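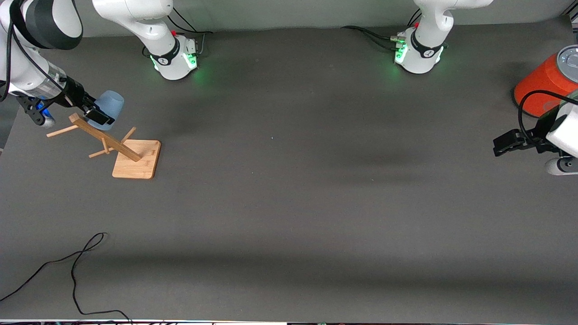
Release No. 112

**BIVELL SKATE FUND OPENS WINTER GRANTS FOR INDOOR PARKS**

WAMBRIDGE, November 5, 2019 -- Bivell Skate Fund is taking applications starting today. Grants up to $4000 each for indoor parks and covered spots. 27 grants total this round, up from 16 last winter. First checks go out in January.

Money can go to ramps, surfacing, lighting, heat, rent on a warehouse space. Roof repairs too, we got asked that a lot. Not for contest prizes or team travel, sorry.

Who can apply: nonprofit parks, skate shops running a park, DIY crews with written permission from the property owner. Crews without a bank account need a shop or local nonprofit to recieve the check for them. Put that shop's name on page one of the form please. Last year half of them didn't and it slowed everybody down.

Cirer Wheels is back as main sponsor. New this year, Sobczak Ramp Works is giving grant winners a discount on transitions and coping, plus free build advice by phone. Plans for a quarter pipe and a flat box are included with every grant. Use them or don't.

"Cold months are when kids quit," the fund said in a statement. "Wet ground, dark by five, no place to go. We want more doors open."

Forms at the Bivell shop counter in Wambridge or by mail on request. Photos of your space help alot, phone pics are fine. One application per spot. Past winners can apply again if thier final report is in.

Shops that want a donation jar for the counter, ask for one when you request the form. Jars ship free.

Media contact: Bivell Skate Fund press desk, Wambridge

\###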